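4.2 Names for kitchen things in the Istow households

The most rewarding part of the fieldwork, for us, was how freely people talked once the conversation turned to cooking. Asked about words for weather or kinship, speakers in Istow tended to give the form they had learned at school. Asked what they called the thing they turned an egg with, they gave us the word their grandmother shouted across the room. Of the 100 households that took part, 30 had at least one kitchen word that appeared in no other household in the sample, and several of these words turned out to have long and traceable histories.

We began each session with everyday items, such as a pan and a spatula, and moved on to foods, spills, leftovers and quarrels about all of these.

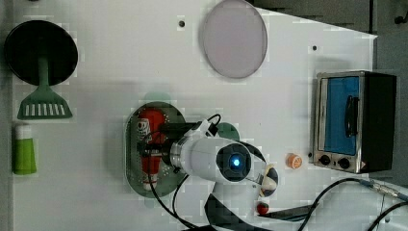 The older layer of vocabulary is strongest in the words for lifting and turning. Speakers over retirement age kept three separate verbs where the regional standard has one: one for turning something flat, one for loosening something that has stuck, and one for moving food from the pan to the plate. Younger speakers had usually merged the first and third. The middle verb survives almost everywhere, and it has picked up a lively second life as a word for getting a teenager out of bed on a Monday. We were delighted to find this extension in both Istow and Kidingate, as the two towns have had little contact since the ferry stopped.

Words for containers behave differently. Here the borrowing runs through trade, and a single brand or shop name can push out an inherited word within a generation. In Kidingate the name of the old Vallum dairy is still the ordinary word for any jug, including jugs that have never held milk. Speakers born after the dairy closed use it with no idea where it comes from, and some offered us wonderful folk explanations – our favorite derives it from the sound of pouring.

Sauces fall between these two patterns. The general word for a thick sauce is inherited, but the words for bottled sauces follow the shops, and many families name the bottle and its contents with one word (Figure 3, second panel). Where a family does separate them, the word for the bottle is nearly always the older one. The Fjeld word list, which runs to 2,000 entries, records only the contents, so this split had not been noticed before. 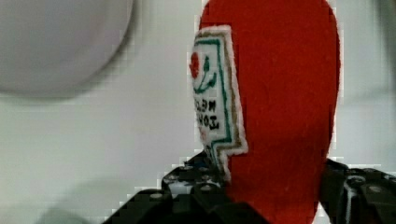

Ratih Pelupessy objected, on reading a draft of this section, that the split might come from our own questions: if a fieldworker asks "and what is this called?", a speaker may feel invited to produce a second word. The point is a fair one, and we went back to the recordings with it in mind. In unprompted talk the older word for the bottle still turns up, mostly in requests at the table and in complaints that it has been put back empty. We therefore keep the distinction, but mark it as weaker in the tables for Kidingate, where the unprompted examples come from only 2 families.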